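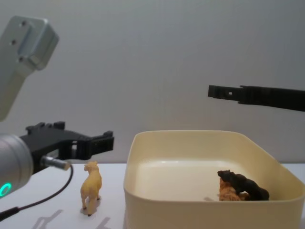 Cell 2, both arms over the table, yellow one still to go.

Mar 6, 2026

Good day on the two-arm cell! I've wanted to get the grippers properly lined up again for ages and today I had the bench to myself until lunch, so I went through the whole thing end to end.

Started with the left arm. Conceição Quintela had left a note in the Murnine log that the left gripper was reading a little open when fully closed, and she was right. Took the fingers off, wiped down the mounting faces (there was a surprising amount of grit in there), put them back on and re-torqued in a cross pattern. Re-zeroed with the fingers touching. Reads closed at closed now, five times running. Lovely.

While I was down there I looked at the gripper cable. It comes off the little silver connector at the wrist and then hangs in a loose curve over the tabletop, and I like it loose. The last time we clipped it tight to the arm it pulled at the connector every time the wrist rolled past halfway. So: leave the slack, check the connector by hand at the start of the day, and don't let anybody tidy it up with zip ties. I mean it.

Right arm next. Nothing wrong with the fingers, but the hover height over the bin was set for the old deep bin and it was coming in way too high and then dropping a long way. The new cream bin has low walls, so I brought the approach down in small steps. Final drop is still a bit generous, but it clears the rim with room to spare and I'd sooner have that than a scraped finger. Saved as a new pose in Sturketti, old one kept under its old name in case the deep bin comes back.

Then the fun part, animals. The dark brown one (bear? boar? we have argued about this) and the orange lion-looking one are the good test pair, chunky and easy to grab. The yellow lamb or goat is the hard one, with those four thin legs. Left gripper wants to come in level with the body and stay off the legs. With the old zero it was tipping over before the fingers even closed, so I'm very keen to see what the new zero does for it.

Cycle counter on the left gripper at 2,388 when I started. Grease is due at 3,468 going by our sheet, so we have time, but I'd like to do both arms together in one go.

Settings as left:
Left gripper speed 300, was 800 (far too snappy for the small stuff)
Right gripper speed unchanged
Left wrist ring solid green after restart, no faults in the log

Still to do:
Wipe the gray marks off the table, try the mild cleaner first
Ask Conceição if she wants the right gripper re-zeroed too
Full run with the yellow one, Monday, first thing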